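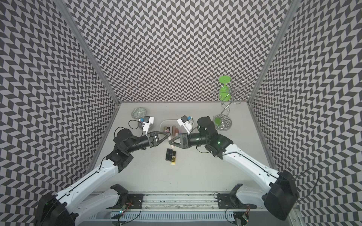 **To:** Paloma Whitfield, Collet
**From:** Rosalind Strickland, Havus Event Rentals
**Date:** 2023-06-28

## Tableware rental pilot: progress since May

We said we would have the wedding and shower packages open for booking by now. They are, and 10 parties have reserved one. I would hold off on calling that demand. Most of those hosts had already booked chairs from us and were offered the tableware at a discount, so what we have learned is that people will take cheap plates from a firm they already use.

### Spending

Of the $1,000 set aside for linens, almost $500 is left. Sofia Matos wants to put it into more napkins. I've asked her to wait until we see how the first lot comes back from the laundry, as the supplier's promise about red wine sounds like a supplier's promise.

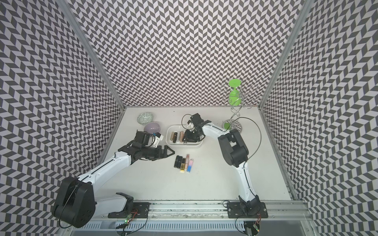

The Vevine booking software is paid for through the end of the season. It takes deposits without trouble. It also lets two hosts reserve the same linens for the same afternoon, and Vevine's answer was that we should check the calendar by hand. We were doing that before we bought it.

### Packages

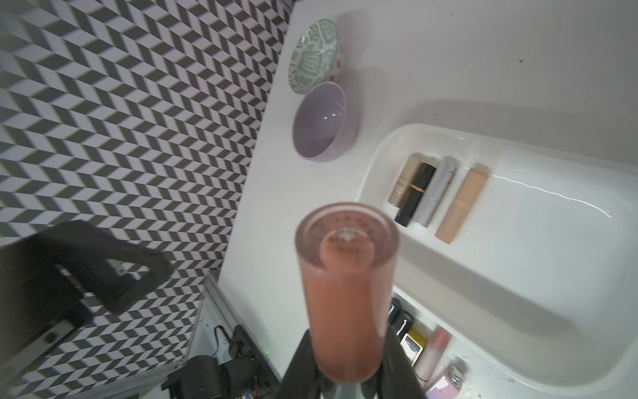
Rokeya Munasinghe has been pushing the "mix and match" package, where hosts choose pieces in different colors and patterns. She thinks it will photograph well and spare us from turning down orders when one style runs short. My doubt is whether guests will see a choice or a shortage. A tall translucent pink cup near a plain lavender bowl and a green-and-white patterned one could pass for a spring shower table. I am less sure it passes for a wedding, at wedding prices. We'll keep it on the list for showers only until somebody outside the office pays full price for it.

### Clolside bridal fair

Otis Strickland ran our table at Clolside. He came home with a long sign-up sheet and 2 firm bookings. The sheet had a prize drawing attached, and I have left it out of the forecast.

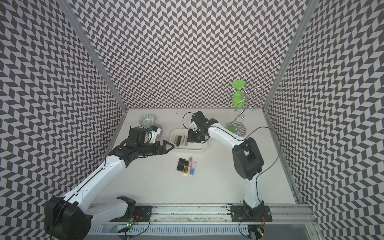
*White tabletop with chevron-patterned walls.*

### Next

- Full-price bookings reported separately from discounted ones
- Breakage and laundry costs per party, once the first returns are in
- A decision on renewing Vevine, which I currently expect to be no

I am not asking for more money this round. If the full-price numbers are still thin at the next report, I'd suggest we fold the pilot back into chair rentals.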